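Learning where the road ends: notes on our weak-label drivable surface work

December 29, 2022

Our group at Doltby has now completed the evaluation of the drivable surface model for Otis, the outdoor ground robot maintained by Sunita Solanki and Ayuba Mahama. A full report will follow. I set out the main points for readers who have asked about the method.

The question was a narrow one. Hand-drawn outlines of the road are slow to produce, and we wished to know how few of them a model needs if it is also given a large body of cheaper labels. The cheaper labels come from the robot's own path: ground over which the wheels have passed is marked as drivable, and all other ground is left unmarked.

The set contains 2,868 frames. Of these, 1,141 carry path labels only and 99 carry a full outline drawn by hand. The remainder was held back for testing. Dale Lavoie checked every outline against a second reader before training began in April.

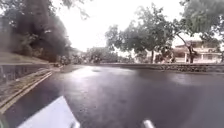 A view along the road from Otis, with bright reflections towards the far end and the kerb on the left.

Glare proved to be the main source of error. Where the sky is strongly reflected, the first model tended to treat the bright surface as a break in the road. Abdul-Rahman Ayaaba proposed masking the brightest areas during training, so that the model must judge them from the ground nearby. This reduced the false breaks by almost 26 per cent on the test set. Results at low walls were good from the outset, while rough verges remain less reliable – particularly where the kerb is faint.

The parts of the robot that enter the view are removed with a fixed mask. The mask must be redrawn whenever the camera mount is adjusted, and we have yet to settle on a better arrangement.

Ademir Falcão is preparing the same test on the Doden routes, where the lanes are narrower and there are few kerbs. Comments on the labelling rules may be left under this post until the report is issued.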